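**Topic: Oiling a dark wooden worktop -- how often is too often?**

**marrowfat**
Hello all, long-time reader and very occasional poster. We moved into a house in Mustton just before Christmas and inherited a long run of dark brown wooden worktop, which I love to bits and am slowly ruining. The previous people left a note in a drawer saying "oil regularly" and no more than that, bless them. I've been putting a coat of Billero on every fortnight, because I had the tin and it seemed the kindly thing to do, and now the stretch by the kettle has gone tacky. You put a piece of paper down and it comes up with a little kissing noise. Am I overdoing it? Underdoing it? My mother says stop fussing and use a tablecloth.

**Gaspard Bailly**
Welcome out of the shadows, marrowfat! You are overdoing it, I'm afraid, but very forgivably. Tacky nearly always means there is more oil sitting on top than the wood can drink. I fitted kitchens in Clarkness for a good many years and I must have said this to every customer I ever had: put it on thin, leave it a quarter of an hour, then wipe it all off again as though you'd changed your mind. What stays in the wood is your coat. What stays on the wood is your problem.

For the sticky stretch, try a rag with a little white spirit, windows open, and rub along the grain. Leave it overnight before you decide whether it needs doing again. And please spread the rags out flat outside to dry -- never bunch them up in the bin, as oily rags can heat up on their own and catch fire.

**tuppence_and_tea**
I'd go gently with the white spirit, Gaspard. I did that on mine and it left a pale patch that took most of a year to blend in. Warm water, a drop of washing-up liquid and a plastic scraper did the job far better on the other side of the sink, and my hands didn't smell of paint for a week.

**Gaspard Bailly**
A pale patch usually means the old finish was a stain sitting on the surface, and then yes, you'll lift the colour along with the gunk. Fair point though. Marrowfat, try it somewhere hidden first, behind the toaster or wherever you like. But soap and water won't shift oil that has properly started to cure, whatever tuppence says, and I'll happily be told off for saying so.

**tuppence_and_tea**
Consider yourself told off! It shifted mine.

**Gebremedhin Kahsay**
May I put in a word for doing less of everything? My worktop is from Jääskeläinen, bought second-hand, and it gets oiled twice a year, once in December when the heating has dried the house out, and once when I remember. The test I was taught is to flick a few drops of water on it. If they sit up in beads, leave the poor thing alone. If they sink in and leave a dark mark, it's time. I've never found a better one, and it costs nothing.

I'd also ask which Billero you have, marrowfat. The old tin says 791 on the lid and is far thicker than the newer sort. It's a lovely oil for a garden bench, but I wouldn't have it indoors, and I'd want to read the label carefully before rolling pastry anywhere near it.

**marrowfat**
Oh dear. It says 791. It was in my dad's shed, so goodness knows how long he'd had it. That may explain a great deal, thank you!

**Gaspard Bailly**
Well spotted, Gebremedhin, I should have asked that first. I take back my fortnightly lecture, or half of it.

**sorrel**
Can I ask a side question without stealing the thread? I'm choosing between a dark top and a pale one and keep changing my mind. I lean towards dark brown over breakfast and pale again by supper, and I do like how dark looks against sage green.

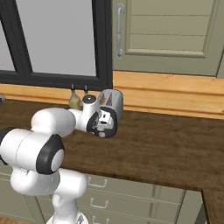
*Dark brown wooden countertop with a white robotic arm reaching over it.*

My sister says dark shows every crumb. Is she right?

**tuppence_and_tea**
She's right about crumbs and flour, and you'll see a smear whenever the sun comes in low. But pale wood shows tea rings and beetroot, and I'd take crumbs over beetroot any day of the week. You can brush a crumb off.

**Gebremedhin Kahsay**
I'd disagree a little. On pale wood you can sand out a mark and oil it and it's gone by teatime. If a dark top has been stained to get that colour, you sand through to something much lighter and then you have to match it. Ask the shop whether the colour goes all the way through, sorrel, and ask for an offcut to spill things on.

**sorrel**
An offcut! I'd never have thought of that. I'll ring them tomorrow.

**marrowfat**
Quick report from the kettle end. I tried the soap and water on the left and the white spirit on the right, behind the bread bin. The right-hand bit has come up smooth and the left is still a touch sticky, so sorry, tuppence, though it did get the worst off. No pale patch so far. Two more stretches to do and then I'm leaving it be until the water test says otherwise. The old tin has gone back to the shed, and Mum has lent me a tablecloth in the meantime.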